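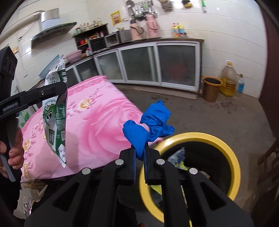 Which bin does a snack packet go in once it is empty?
The general waste bin. Most snack packets are a thin film with a metal or printed layer joined to it, and the Horko sorting line can't separate the two.

Unit 5: Sorting household rubbish at the table
Home Management, Flodholm Evening College
Bring this handout to the practical in November. You will need rubber gloves and something to write with.

What the unit covers

Last unit dealt with storing food and using leftovers. This one deals with what remains after the meal and after the shopping has been unpacked. By the end you should be able to take a mixed heap of kitchen and household waste, put each piece into one of four groups, and say why it belongs there. The written part is short and carries fewer marks than the practical.

The four groups

1. Food waste. Peelings, outer leaves, cores, eggshells, stale bread, tea leaves. Cabbage leaves go in here even when they are limp or yellow. Take off any rubber band or tie first.

2. Recyclables. Clean paper and card, cartons, tins, glass bottles, firm plastic bottles. Milk cartons count as recyclable in the Horko district, but they are collected with the plastics and not with the paper. Card boxes go with the paper.

3. General waste. Used tissues, nappies, snack packets, sweet wrappers, worn-out rubber gloves, foam fruit nets. The foam net looks as if it ought to be recyclable and is the item people most often get wrong in the test.

4. Special waste. Batteries, lamps, medicines, paint, old thermometers. None of this goes in a kitchen bin at all. Keep a lidded box for it and take it to the collection point at Hrubý Yard.

Rules differ between districts. If you live outside Horko, check your own council's leaflet and write the differences in the margin.

Laying the waste out

It is easier to sort on a flat surface than by reaching into a bag. Use a table with a cloth that can go straight in the wash, or spread newspaper first. Leave some clear space at the edge nearest you. In a mixed heap you can expect milk cartons, a card box, cabbage leaves, tissue and a nappy lying among each other, and the damp things should come out before they mark the card.

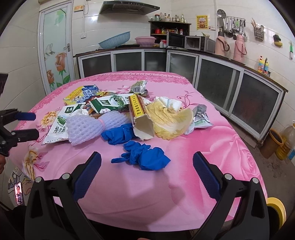
Order of work

Gloves on. Pick out food waste first and put it straight into the food caddy.

Nappies and used tissues next. Roll a nappy up tight, fasten it with its own tabs, and bag it before it goes into general waste.

Then cartons and boxes. Open them out and press them flat. A one-litre milk carton takes up a good deal of room if it is left standing, and flattened cartons stack well inside a larger box. Rinse cartons with a little cold water and let them drain — a dishwasher is not needed.

Packets and wrappers go last. Small torn pieces are easily missed, so check under the larger items. Push small wrappers inside a bigger packet and fold the top over.

Tie the general waste bag when it is three-quarters full. A bag filled to the rim is likely to split when it is lifted out of the bin. Wipe down the table, shake the cloth outdoors and wash it at the usual temperature.

Carrier bags and gloves

Thin carrier bags may be reused as liners for a small bin. If they are clean they can also go back to the shop. Dirty ones are general waste. The same goes for household gloves: wash and dry them inside out after each use, and throw them away once a finger has gone through. We use Prandex gloves in class, sizes small to large, but any brand will do.

Exercise for the practical

Each pair receives a mixed heap weighing 900 grams, laid on a cloth. Sort it into the four groups, weigh each group separately, and enter the results in the table on your worksheet. The four weights should add up to the starting weight. If they don't, something is still on the table or on the floor.

Last year's class averaged 73 per cent of items correctly placed on the first attempt and 88 per cent on the second. Most of the lost marks came from foam nets, foil packets, and card with food stuck to it. Greasy card is general waste — cut off the clean part if there is enough of it to be worth keeping.
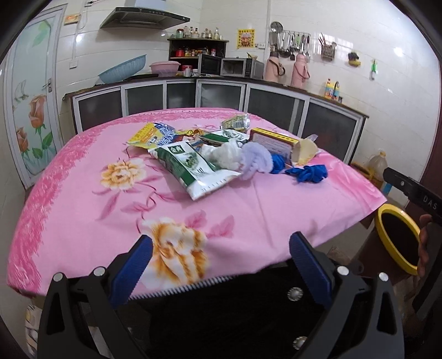
Fig. 3. Mixed household waste on a cloth, with a yellow card box, snack packets and a blue rubber glove.

For the figure above, list the items by group before you come to the practical.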